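Two grippers, one sink: my notes from a month of kitchen trials

37 comments | Share

I spent most of January swapping grippers on our arm setup, trying to work out which one copes best with kitchen chores, and a few of you asked for the short version. So here are my tips (well, short for me!).

The two in the running were the Palel, a plain two-finger type with rubber pads, and the Deltero, which has soft curved fingers that wrap around things. Duván Cáceres lent me his tuning notes for both, and they saved me an awful lot of fiddling. I ran every chore in simulation first, 100 tries per gripper, before touching the real counter.

Start with the sponge. It's light, it squashes, and it tells you fast whether your grip force is silly. I set the Palel to 40 percent and worked down from there, and I wish I'd started lower.
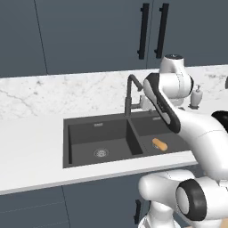 Next tip: come in from above and keep your wrist high until you're past the faucet. My first path swung in low from the side and clipped the spout over and over. Adding a waypoint above the basin fixed nearly all of it, and the Deltero needed that waypoint higher still on account of its long fingers.

Check your camera angle too! Deisy Villca kept telling me to move mine, and she was right, as the arm was blocking its own view just when the fingers closed. A second camera on the opposite side helped more than any controller setting I tried.

For cabinet handles I'd pick the Palel every time. Straight bars suit flat pads, and the soft fingers tend to slide. For cups and fruit, the Deltero, easily.

One more thing: save your settings per gripper, with the name in the file. I mixed mine up and lost an evening to it.

12 shares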